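Kilum Home Help Board
Laundry and Bedding > Open tickets

Ticket title: Duvet keeps bunching into a hump in the middle (plus snack wrappers, yes)
Status: Solved
Opened by: Radka Georgiou
Product: Era duvet and printed cover, washed at home

Hi all! First ticket, and I'm so glad this board exists. I love this duvet. It's the cream one with the faint flower and leaf outlines, and it makes the whole bedroom feel like a Sunday. My trouble is that the filling creeps to the center. By morning there's a hill in the middle and almost nothing at the edges, and whatever I leave on the bed slides down the sides and gets lost in the folds.

Second problem, connected to the first: we snack in bed. My daughter collects character candy (My Melody is the current queen of the house) and the wrappers end up all over the cover. Last month one went through the wash inside the cover and came out in a hundred crinkly bits. I'd like to fix both things in one go if I can.

What I've tried so far:

Tuesday, morning. Shook the duvet out by two corners. Looked gorgeous for an hour, then the hump came back.

Tuesday, after lunch. Took the cover off, turned it inside out and put it back on with the roll method. Great fun, by the way! Much flatter at the foot end, still fat in the center.

Tuesday, 6 p.m. Checked the inside corners of the cover for ties. Found loops in 3 of them and a snipped thread in the last one. Aha!

Then I went back to the bed and it was wrapper time again. The pink My Melody one, a clear one with little cartoon figures on it, and a small olive-green foil packet, all lying on top of the cover.

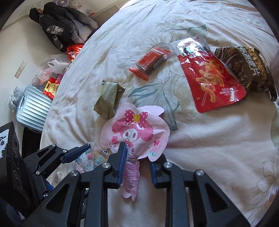
Drastard: Sew the missing loop back on before you do anything else. With one corner loose the whole duvet can rotate inside the cover, and it'll keep doing that however well you shake it. Does the duvet itself have anything for the loops to tie onto? If it doesn't, stitch a short ribbon to each corner. For the candy bits, turn the cover inside out over the bathtub and run a strip of wide tape along the seams.

Radka again. No ribbons on the duvet at all! So the loops I do have were holding onto nothing this whole time. I had a roll of cotton tape in the sewing box and cut four pieces, each as long as my hand.

Update, Tuesday, 9 p.m. Loop sewn on, ribbons sewn on, everything tied with a bow. I also did the bathtub trick and got a palmful of plastic flakes out of the bottom seam. So satisfying.

Update, next morning. Flat! There's a slight rise where my daughter sat to read, and it patted down in seconds. I'm thrilled.

New house rules, for anyone with the same setup: wrappers go in a bowl on the nightstand, and I feel along the inside seams before each wash. I'm keeping the tape roll in the laundry room.

Drastard: Glad it worked. Double knots hold better than bows in the wash.

Will do. Marking this as solved, and thank you so much!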